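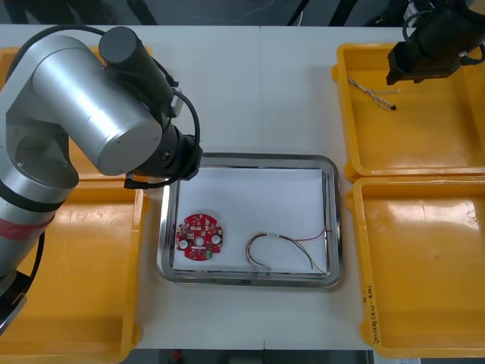 June, notebook, livestock scale bench

Picked up the Adandale show scale at 0700 with a note taped to it: "reads funny." Thank you, whoever you are. Funny how? Funny heavy, it seems. Junior steer weigh-in is in two weeks and I'd like the numbers to mean something by then.

Zeroed it on the shop floor, put on 1000 lb of test weights, got 1012. Took them off, got 4. Put them back, got 1009. A scale with moods.

Toshiko Kaneko says the fair has been using it like this since last summer, and that a steer who came in at 1849 was probably robbed of his real class. His owner still brings it up at the feed store.

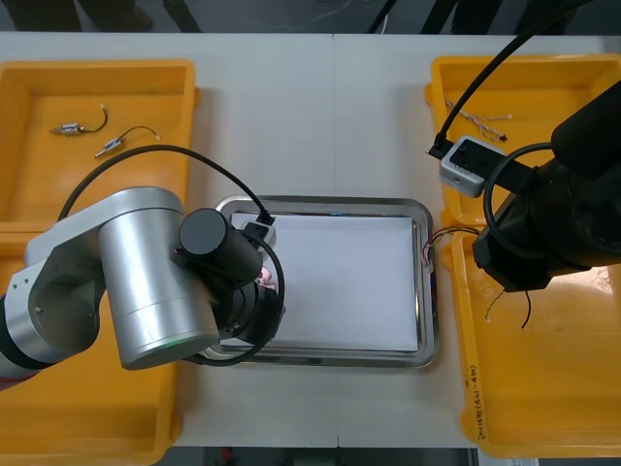

Pulled the deck plate next. Packed straw and dried manure under the left rear corner, enough to bed a goat. Scraped it out, hosed the frame, and let it drip over lunch. After that it came back to zero every time, but 1000 still read 1006.

Corner test with 700 lb:
Left front 700
Right front 701
Left rear 708
Right rear 700

So, left rear. The foot had been shimmed with a folded entry form (swine, market class, nicely filled out). Took out the form and leveled the foot the boring way. Left rear now reads 702. I can live with that for hogs but not for steers.

Mingxuan Ye wants to swap the junction box for the Lesham one on the shelf. I want to trim the corner first, as the Lesham box came off a scale we gave up on. We agreed to do mine today and his when mine fails.

1630: trimmed. All four corners at 700 or 701. Full load 1001, then 1000, then 1000. Left it powered up overnight to see if it drifts.

To do:
1. Read zero first thing, before anyone leans on it.
2. Find the side gate pins. Borkari shipped two and we have one.

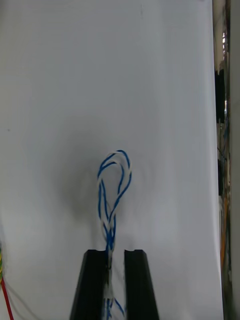 3. Run the Shao indicator off the battery for a full morning. The barn outlet is shared with the wash rack fans.
4. Ask Toshiko if the swine kid needs that form back.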